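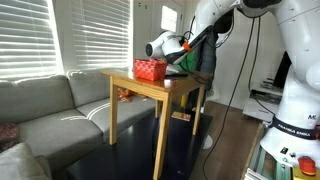
Beltcombe Opens Sign-Ups for Its Living Room Reset

10/8/21
By Bahman Ghasemi

We use cookies to remember your preferences. Accept / Manage settings

WOLTHAM - I've been helping people tidy their living rooms for a good while now, and the coffee table is where I always start (my own included, and my own is usually the worst!). So I'm really happy to announce that Beltcombe is opening sign-ups for the Living Room Reset, a home visit for families who would like to see the top of their table again.

A visit lasts 2 hours. We pick one room, usually the one with the sofa, and we stay in it. I bring a few baskets and lidded boxes, you bring the opinions, and we go through whatever has piled up: remotes, papers, toys, the little white scraps that gather on every rug I've ever met. You keep what you want. I don't make anybody throw out a stuffed animal.

We tried the idea out in 30 homes in Woltham and Davemby over the summer, and I learned a lot. People like a red basket better than a beige one. Kids will put things in a box if they can see into it. And everyone, me too, has cables they can't name.

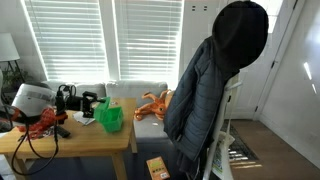 HOME & FAMILY

An orange octopus on the sofa is fine by me, by the way. Toys live in living rooms! What I care about is the table in front, because once paper, cables and a mesh bag are all sharing it with the remote, there's no spot left for a cup of coffee. A green box with a hinged lid can take a surprising amount of that, and it looks cheerful sitting out.

My colleague Ottó Vincze handles the follow-up calls. "Most folks just want one place for the remote," he told me, "so we sort that out first and go from there."

The Reset costs $66 per visit, baskets and boxes included, and we have 20 openings between now and December. To book, stop by our shop on Orbán Street in Woltham or call and ask for Ottó. Leave the room just as it is before I come over, please. I like to see how you really live in it.

Contact Beltcombe | © 2021 Beltcombe | Back to top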